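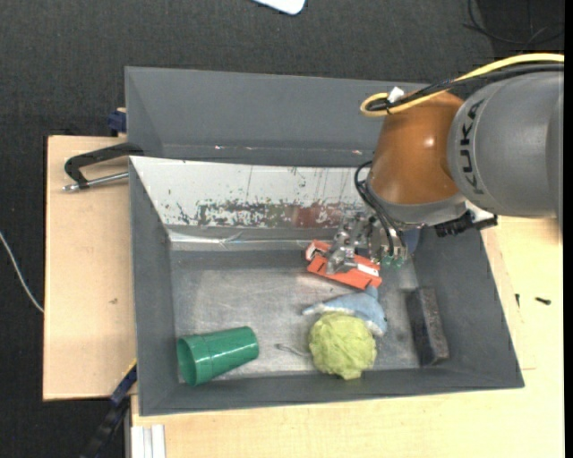

Gray bin seen from above, with a KUKA arm reaching in from the right.

Fovemero: a word list of household and workshop terms

Version of March 27, 2019
Maintainers: Tekle Tufa, Meron Berhe

Summary

Fovemero is a flat list of English nouns for containers, fasteners, hand tools and storage furniture, with variant spellings and regional synonyms. It holds 877 headwords. Of these, 576 have at least one synonym and 218 are marked as regional. The list was compiled for spell checkers and catalog search. It contains no definitions.

Files

headwords.tsv — one headword per line, sorted by code point
variants.tsv — headword ID, variant form, region code
dropped.txt — 33 forms removed after review, with initials of the reviewer

All files are UTF-8 with Unix line endings. Fields are separated by a single tab. Empty fields are left empty, never filled with a dash or "NA".

Fields

id: integer, stable between versions. IDs of dropped forms are not reused.
form: lower case unless the word is always capitalized.
class: container, fastener, tool or furniture. One class per headword.
region: two-letter code, or empty for general use.

Sources

The base list came from the Skudell parts index, which Tufa cleaned by hand. Berhe added the regional forms from printed hardware catalogs. Plurals were generated with Sisay and then checked; irregular plurals are stored in variants.tsv with an empty region.

Known problems

"Bin", "tub" and "tote" overlap, and the synonym links between them are not symmetric. "Tray" is classed as a container even where the catalogs use it for a drawer insert. Hyphenated compounds are inconsistent in the fastener class — "cross-head" and "crosshead" are both headwords. Merging them would break lookups in Soron, so the fix is held until the next major version.

Changes

The region column moved from headwords.tsv to variants.tsv. Scripts that read column four of headwords.tsv need to be updated. A corrected dropped.txt is planned for April.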